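Lerkmont Table Clearing: Data Card

Summary

948 recordings of table clearing and resetting, made in the staff and guest dining area at the Lerkmont site. The set goes with the Jellier busing trial and is shared so that other sites can see what the trial was trained on.

How it was collected

Dining room staff did the recording themselves with a hand-held two-finger gripper, on paid time, in the slow part of the afternoon. Each recording covers one table, and most run about 45 seconds. Tables were left as they came, with cups, bowls, napkins, bottles, paper and personal items on them. 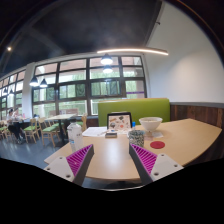
Personal items are the hardest part of the job to hand over. Staff know when a pen and a few sheets of paper mean that a guest is coming back. The labels have a "leave" tag for this, set by the person who made the recording. When 2 people disagreed, the recording stayed in with both tags.

What changes for staff

Jellier is meant to carry dishes from cleared tables to the wash station. Greeting, serving and wiping down stay with people. During the trial no shifts were cut, but the late busing shift was rewritten to include checking the machine's work, and some staff said this was more tiring than the carrying had been. Their written comments are in the notes folder.

Recording was voluntary. Anyone who took part can ask for their recordings to be removed.

Known gaps

Few recordings after dark. Almost no stacked plates. Glassware is thin compared with the Joller set.

Files

Recordings, labels, notes. Version 2 fixes the tag names. Labels follow the Ekström format.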